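Vudard Twin-Arm Bench Kit - Pre-Acceptance Safety Checklist with Comments
Site: Ventura test room, bay 3
Supplier: Vudard
Reviewing party: Bellow Equipment Review
Inspection date: September 5, 2026
Basis: supplier manual, February issue; Bellow bench kit form 116

Results are given as Pass, Pass with comment, Open, or Fail. Open means the item could not be closed on the day and needs paperwork or a repeat visit. The kit was offered for a trial period and has not been purchased.

1. Documents and labeling

1.1 Manual supplied in English. Pass.
1.2 Declaration covers both arms and both grippers as one assembly. Open. The declaration lists the arms only. Vudard to reissue.
1.3 Serial numbers match delivery note. Pass.
1.4 Risk assessment for the task on trial. Pass with comment. The assessment was written for cold items. Toasting is mentioned in the task sheet but has no entry of its own in the hazard table. Add one before the trial continues.

2. Mounting and structure

2.1 Frame bolts torqued and marked. Pass with comment. Two paint marks do not line up with the bolt heads. Bolts were checked and found tight. Re-mark.
2.2 Arm bases secure, no play by hand. Pass.
2.3 Table stable under side load. Pass.
2.4 Work surface covering flat and held at all edges. Pass with comment. Covering is smooth in the working area but wrinkles toward the back. Pull tight and refasten. A gripper finger dragging at low height could catch a fold.
2.5 Surface free of loose material. Fail, minor. Paper scrap on the covering. Remove, and add a wipe-down line to the start-of-shift card.

3. Stopping and guarding

3.1 Emergency stop at operator position, reachable without leaning over the table. Pass.
3.2 Emergency stop halts both arms. Pass. Tested 12 times, with either arm moving and with both.
3.3 Restart needs a separate deliberate action. Pass.
3.4 Speed limit in shared mode set to 200 mm/s. Pass. The value is held behind a password. The password was still the factory one and must be changed.
3.5 Floor marking present and complete. Pass with comment. Marking is sound, but the manual gives a larger clearance for this arm length than the one taped out. Ventura to measure again with both arms at full reach.
3.6 Status lights readable from the operator position. Pass.

4. Task setup: toaster station

Checked with the Grakorlow task package loaded, which covers bread handling and transfer to a plate.
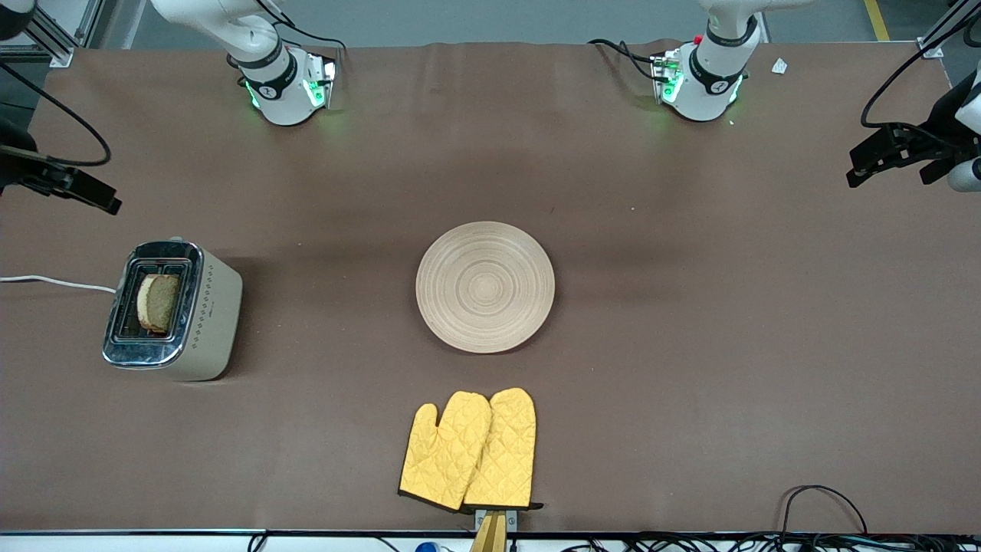
Item 4, toaster station: bread in the slot, plate at center, oven mitts at the near edge.

4.1 Toaster position matches task sheet. Pass.
4.2 Toaster fixed against sliding. Open. The task sheet calls for a non-slip pad and does not say which. Supplier to name the part.
4.3 Toaster cord routed clear of both gripper paths. Pass with comment. The cord runs straight to the left edge of the table, on the same side as one of the grippers. Clip it down or add a low cover.
4.4 Plate clear before start. Pass.
4.5 Heat protection at hand for the operator. Pass. Mitts are kept at the front edge, on the operator's side - leave them there.
4.6 Gripper finger pads rated for contact with hot surfaces. Open. No temperature rating in the manual. The chrome top of the toaster is the likely contact point. No powered toasting until a figure is supplied in writing.
4.7 Crumb tray emptied. Pass. Add to weekly list.

5. Cables

5.1 Arm cables have enough slack for full travel. Pass.
5.2 Slack loops cannot snag on frame or fixtures. Pass with comment. The loops at the grippers are long. Shorten by one clip position and run the travel test again.
5.3 Floor cables bundled and off the walking route. Fail. Black cables are tangled at the front of the table, and one rises onto the work surface. Use a tray under the table edge and bring cables up at the back.
5.4 Supply fitted with residual current protection. Pass.

6. Actions before acceptance

Vudard: items 1.2, 4.2, 4.6.
Ventura: items 1.4, 2.1, 2.4, 2.5, 3.4, 3.5, 4.3, 5.2, 5.3.
Bellow: repeat visit once the above are reported closed.

Overall result: not accepted at this visit. Cold running with the existing speed limit may continue after 5.3 is closed - toaster unplugged, one trained operator at the stop.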